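Puminora is the planning and attendance system we use to run a school day from first bell to evening class, and after three full years with it we still find small things in it to be happy about. This page covers the version for secondary schools and community colleges, what comes with it, and what you need in place before you switch it on.

## What it does

Puminora keeps one timetable for everybody. Day students, evening adults, teaching staff, the people who book the gym on Wednesday nights: all of them sit on the same calendar, and a room that's taken is taken for everyone. If you've ever had a pottery class and a parents' meeting show up at the same door (we have, more than once!) you'll know why we got excited about that part first.

On top of the timetable there are tools for:

- roll call, by class or by building
- room and equipment bookings
- course sign-up, with waiting lists that move up by themselves
- absence notes from families
- progress notes and term reports
- letters home, by email or print

Each one can be turned off. A small school might run roll call and letters for a whole year before it touches the rest, and that works fine.

## The timetable builder

This is the heart of it, and our favorite piece by a long way. You enter your rooms, your teachers and your courses, then the rules that matter to you. No double chemistry after lunch. Choir needs the room with the piano. A part-time teacher is only in before noon. The builder works through it and gives you 3 drafts side by side, each with its clashes marked in orange, and you can drag a class from one hour to another and watch the marks come and go.

The part we love is the lock. Click the little padlock on any class and it stays put while everything else shuffles around it. You can lock a whole grade, go have a coffee, and come back to a fresh draft that left your seniors alone. It sounds like a minor thing until you've built a timetable with a pencil and a wall chart.

Drafts are saved with a name and a note, so "the one with the long lunch" is still there in October when somebody asks for it.

## Roll call

Teachers open the class, tap the empty seats and press Done. Late arrivals are signed in at the front office and the class list updates on its own. The seating plan can follow the real room, with odd corners and all, or you can use a plain list in alphabetical order.

Evening classes get a lighter version. Adults sign themselves in on a tablet at the door, and the tutor only has to check it over. There's a paper sheet too, which prints on one page for groups of up to 29 and goes onto a second page after that.

## The Gornstead door panel

The door panel is made by Gornstead and sits on the wall outside a classroom. It shows what's on now, what's next, and whether the room is free for the rest of the hour. Text is large and dark on a pale background, easy to read from down the hall, and the screen dims itself in the evening.

| | Door panel |
|---|---|
| Mounting | Screws or adhesive plate, both in the box |
| Power | Wall adapter or network cable |
| Controls | Touch, plus one side button |
| Languages on screen | 6 |
| Works without network | Yes, shows the last saved day |

You don't need the panels to use Puminora. Lots of rooms never get one. But put a few up along a busy corridor and the knocking on doors drops off wonderfully.

## Student accounts

Every student gets a page with their own week on it, their sign-ups and any messages from staff. The standard license covers 1248 accounts, day and evening together, and bigger campuses can add more at any point in the year. Accounts for families are separate and don't count toward the total.

Students can change the look of their page, pick a color for each course and hide the weekend. They can also put study time on it, and this has turned into a much bigger hit than we expected. A block of study time is private, so teachers don't see it, and it nudges over by itself if a class gets moved.
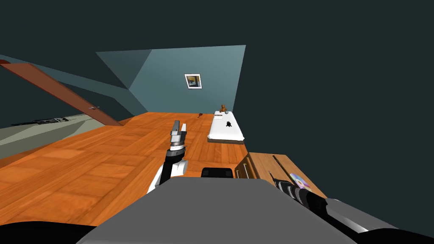
The reminders that go with those blocks are gentle ones. One message, at a time the student picks, and no red badges. If they'd like it quiet after 8 in the evening, there's a switch for that on the same page.

## Moving over from another system

Bring us a spreadsheet and we're most of the way there. Puminora reads plain tables of students, staff, rooms and courses, and shows you any row it can't make sense of before it saves a thing. There's a ready-made importer for Zeltero as well, which carries over past attendance along with the names and dates.

A few things to sort out first:

1. Decide what your rooms are called. One name per room, used everywhere.
2. Check for students listed twice, mostly people who take day and evening courses.
3. Pick one person who can approve the import.

## Training and help

Setup comes with training from Hyvönen, who run it on your own campus with your own timetable loaded. Office staff get the longest session, teachers get a short one, and both can be repeated when new people join. The handbook is written in plain words and has a really good index (we're a bit proud of that index).

Help is open by phone on school days and by email the rest of the time. Have your campus code ready when you call; it's printed at the bottom of every page in the system, next to the version number.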